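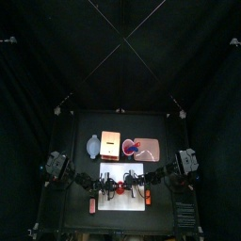
Print this page | E-mail this article

Bring back the receipt

Bought a kettle at Stendix on Sunday. The kid at the register asked for my e-mail. Not "would you like a receipt." Just, e-mail? Like asking for my hand so he could stamp it.

I said paper please. He had to call someone over. Two people and a key to print me a strip of paper.

I know, I know. Trees. The planet. I recycle, I carry the bags. But let's not pretend a store wants my address for the sake of a pine forest. I gave it to Vatudero once, for a pair of boots, and I now have 142 messages from them. Boots I already own, in a color I didn't pick. Total unread in that inbox as of this morning: 3,879. Somewhere in there is the receipt. Good luck to me.

Paper you can put in a drawer. My mother had a drawer. Toaster dies, you go to the drawer, it's under the takeout menus, faded but there. Took her up to 3 minutes to find anything. I spent most of a lunch hour last March searching for proof I bought a lamp, and the search box kept offering me lamps.

And old people. People with no phone, or a phone with a cracked screen and no data left till payday. What do they do, when the guard at the door wants to see something? It's a small humiliation but its a real one, and it lands on the same folks every time.

Then there's checking the bill. I catch mistakes on paper. Standing there by the carts, reading down the list, wait, I only got one of those. On a screen I don't look. Nobody looks. Two times this year Bellini rang up my coffee at the wrong price and both times it was the paper that told me so.

So print it. Make it short, I don't need the coupons and the survey and teh yard of return policy. Store name, what I bought, what I paid. If people don't want it fine, ask them. But ask. A real question, with a no in it.

The kettle is OK. Bit loud.

Print this page | E-mail this article

Comments

loleck_mom
Loleck does the same thing now, even at the garden center. I give them a made up address.

R.T.
Paper ones fade to nothing in a year. Take a picture of it when you get home, problem solved.

stillhasadrawer
My drawer doesn't close anymore but I did get my money back on a vacuum.

R.T.
Fair enough on the vacuum.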